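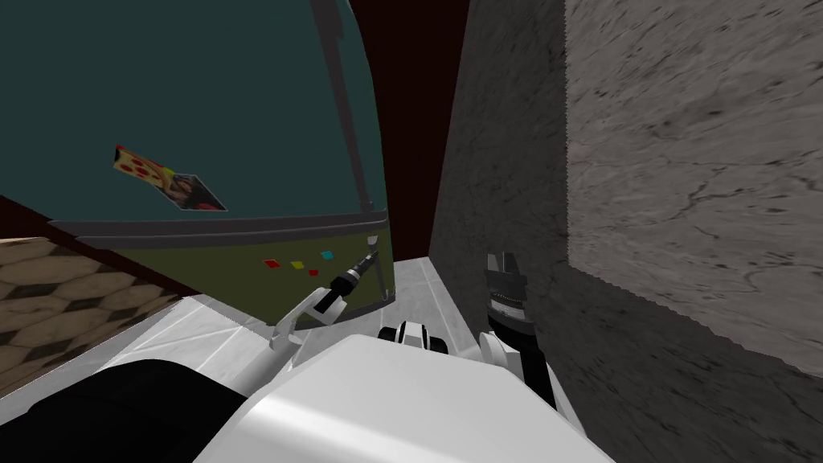

Figure 1. Simulated two-arm robot beside a cabinet with coloured squares on its lower band. The right gripper points upward.

Gripper and Controller Comparison for Two-Arm Mobile Robots
Interim progress report to the Zoltier Fund
Submitted by the Rutgate Robotics Unit
Date of report: 7/10/22

1. Purpose of this report

This report sets out the work carried out by the Rutgate Robotics Unit during the second funding period. It covers the simulation trials of two gripper designs and two arm controllers, the results obtained so far, the changes made to the work plan and the spending position. The Fund is asked to note the progress made and to agree the revised order of work given in section 6.

2. Background

The award supports a comparison of grippers for robots that must work close to furniture and walls, in spaces where the arms cannot be fully stretched. The two designs under test are the Prunik gripper, which has long slender fingers, and the Wysocka gripper, which has shorter fingers and a wider opening. Each is tested with two controllers. The first follows a planned path and stops when the path is blocked. The second adjusts the path as the arm moves and slows down near surfaces.

It was agreed at the outset that all tasks would be run in simulation before any hardware time was booked. The unit has kept to that arrangement.

3. Work completed

3.1 Test rooms

A set of 26 simulated rooms is now in use. They differ in floor, wall and cabinet surfaces, and in the width of the space left for the robot. Several place a large cabinet opposite a stone wall with a narrow corridor between them, as in Figure 1. Strong colours and patterns were chosen for many of the surfaces so that the camera part of the system would be tested on more than plain backgrounds.

The rooms took longer to prepare than planned. In the first versions, some cabinet faces had been given a contact surface that did not match the drawn surface, and a fingertip could pass a short way into the panel before contact was recorded. All rooms were checked again and the affected trials were repeated. No result from the earlier versions is included in this report.

3.2 Trials

A total of 800 trials was planned for the period and all were completed. Each trial asks the robot to bring one fingertip to a marked point on a cabinet face, hold it there and withdraw, while the other arm is kept clear of the wall. The trials were divided equally between the four pairings of gripper and controller.

A trial is counted as failed if the wrong point is touched, if either arm strikes a wall or cabinet, or if the time limit of 40 seconds is passed. On this basis 173 trials failed. Each failed trial was replayed and given a single main cause.

3.3 Camera placement

Two camera positions were tried, one on the head of the robot and one at the wrist. The head position gives a view of both arms and was used for all counted trials. The wrist position gave a closer view of the marked points but lost them during the final part of the approach, when the fingers came between the camera and the cabinet. A combined arrangement has been drafted and has not yet been tested.

4. Findings to date

The findings below are interim and apply to the simulated rooms only.

The Prunik gripper reached small marked points more reliably than the Wysocka gripper. The difference was greatest where several points lay close together, and small where a point stood alone. The Wysocka gripper was less affected by errors in the estimated position of the cabinet, and it remains the better candidate for the grasping tasks in the next period.

The choice of controller mattered more than had been expected when the proposal was written. With the path-adjusting controller, most contacts with walls were avoided, although the arm was slower and a larger share of its failures came from the time limit. The fixed-path controller was quick in wide rooms and performed poorly in the narrow ones. In many of its failures the working arm had reached the correct point and the trial was lost when the idle arm turned into the wall behind it.

This last result has led to one change of method. The idle arm was previously held in a single resting pose for all rooms. A folded pose is now selected when the corridor is narrow. Early runs with the new pose are encouraging – they fall outside the counted trials and will be reported in full next time.

Patterned surfaces caused fewer difficulties than expected. Glossy surfaces caused more, and bright highlights were on occasion taken for markers. The colour threshold has been adjusted and the matter is being kept under review.

5. Resources

Spending on computing time was above the forecast for the period, owing to the repeated trials described in section 3.1. The excess has been met from the travel budget, where a planned visit was replaced by remote meetings. No additional funds are requested. Staffing is as stated in the award letter.

Purchase of the second Wysocka gripper has been placed on hold. The supplier has given a revised delivery period and the unit does not wish to commit the funds until the grasping tasks have been tried in simulation.

6. Revised order of work

The Fund is asked to agree the following order for the remaining period.

Test of the folded arm pose in all rooms, with both grippers.
Test of the combined head and wrist camera arrangement.
Grasping tasks in simulation, beginning with the Wysocka gripper.
Hardware trials at the Rutgate laboratory, limited to the best pairing of gripper and controller for each task.

Under the original plan the hardware trials came before the grasping tasks. The change does not affect the end date of the award.

7. Risks

The main risk is that the behaviour of the fingertips on contact will differ between the simulation and the laboratory. A short set of matching tests, using a flat panel and a single arm, will be run first, and the contact settings will be corrected before the full hardware trials begin. A second risk is the delivery of the gripper noted in section 5. Should it be delayed further, the hardware grasping trials will be carried out with one arm only.

The trial records and the replay notes for all failed trials are held by the unit and can be supplied to the Fund on request.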